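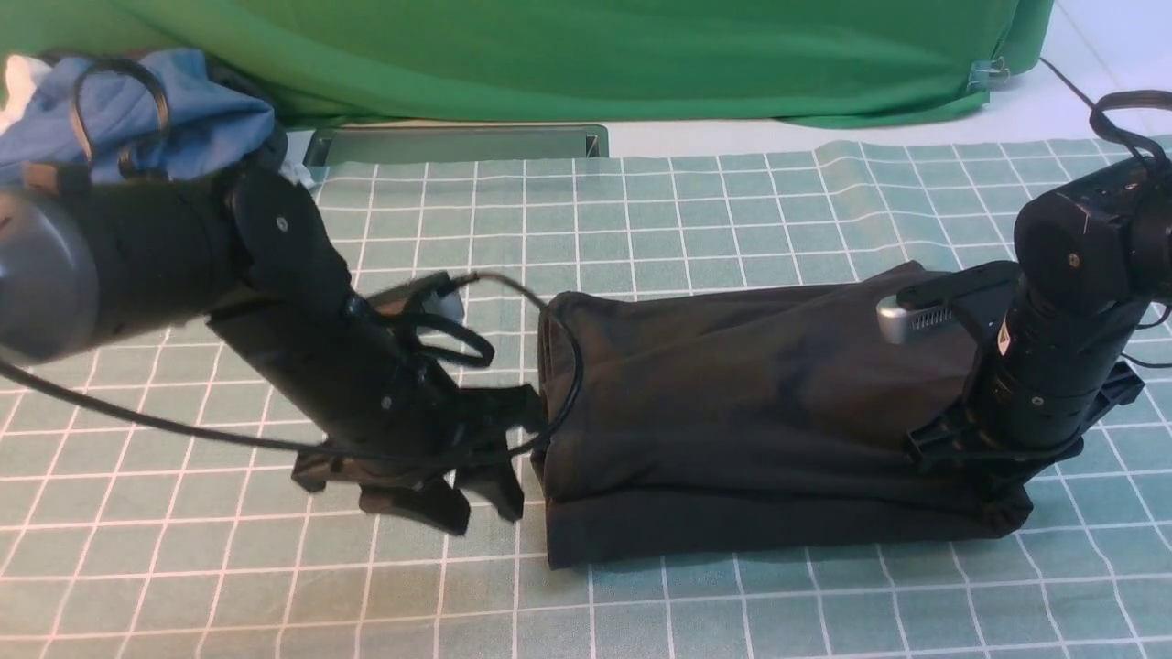 *Dark fabric, folded, on a gridded work mat.*

Etelka Erdős has been mending other people's clothes in Cumdale for 34 years, and she still does most of it by hand. Her shop, Skumari, takes in coats, work pants and school uniforms. She turns away wedding dresses.

"Too many opinions in the room," she says.

She learned from her aunt, who ran a stall at the Jodlow market and charged by the inch. Erdős charges by the job. A new zipper takes her less than an hour, a lining most of a day.

Black cloth gives her the most trouble. "You can't see your own stitches at night," she says. "I do black in the morning, by the window, or I leave it."

Last year the shop took in 3,966 pieces, up from 3,566 the year before. Erdős puts the rise down to the price of winter coats. Her business partner, Lamai Somboon, has another idea.

"People got tired of throwing things out," Somboon says. "They come in with a jacket they've had since college and they want the same jacket back."

The two met at a June sewing fair and split the rent soon after. Somboon handles the machines and the phone – Erdős dislikes both. They disagree about thread. Erdős buys cotton, and Somboon wants polyester for anything that gets washed every week.

The shop is closed on Sundays.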